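# Glue or wax for a squeaking wooden table? And how to clean it after

Posted by **Jolanta Zieliński**, May 27, 2023

Hello everybody. I have a dining table from my aunt, solid wood, I think oak but I am not sure. In April I moved to a smaller flat and the table was standing one week in the basement. Now it squeaks every time somebody leans on it, and on the top there are white rings which were not there before. The legs are screwed to the frame with bolts, and one corner block has a crack in it.

I tried to tighten the bolts and it was better for 5 days, then the noise came back. A man in the shop Selten told me to put wood glue everywhere. My neighbor says candle wax. These are two opposite things, so I prefer to ask here before I do something I can not take back. Also I would like to know what I can use on the rings. I paid 58 for a bottle of polish and it made them more visible.

---

**Clamudier**

Please do not put glue everywhere. If you glue the legs you will never again carry this table through a door.

Squeaking comes from two pieces of wood which rub on each other. You must find which ones. Turn the table upside down on a blanket, take one leg in your hand and move it slowly while you hold your ear close. In my case it was one corner block, and I was all the time tightening the wrong bolt.

The cracked block is the only place where I would use glue. Take it out, open the crack a little with a thin knife, put the glue inside, and hold it in a clamp until next day. Then screw it back. On the places where wood only touches wood, rub a dry candle. So your neighbor is also right, but for another part of the table.

If the bolts become loose again, put a spring washer under each one. They are very cheap.

---

**Abdella**

just buy felt pads for the feet, mine stopped

---

**Grekunura**

Felt pads help when the floor is uneven, but they will not repair a cracked block.

About the rings: white means usually that moisture is in the finish and did not reach the wood. Dark rings are a more difficult story. Wait first two weeks in a dry room, because a part of them can go away alone. After this, put a cotton cloth over the ring and go over it with an iron on the lowest heat, without steam, only a few seconds, and look each time. I did it on a shelf and three rings from four disappeared. The fourth is under a plant now.

For old polish I use a cloth with a little mineral spirits, window open, and I try it first under the table where it is not visible. Do not use sandpaper. If somebody recommends you grit 500, this person has never seen how thin the finish on such a table can be.

For every day I only wipe with a damp cloth and then with a dry one. When I use a spray cleaner, I spray on the cloth and never directly on the wood.

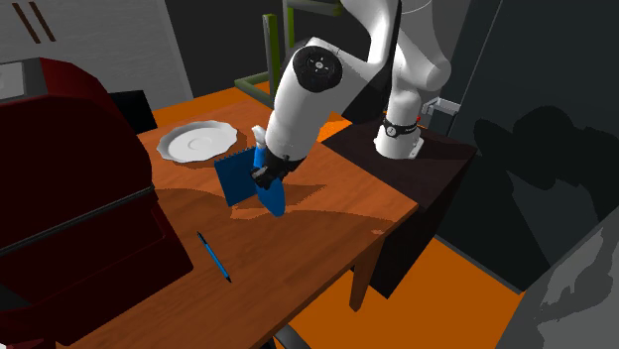 Can I put the table back in use on the same day when I glue the block?

Wait until the next day, and do not lean on that corner before you take off the clamp and screw the block back in its place.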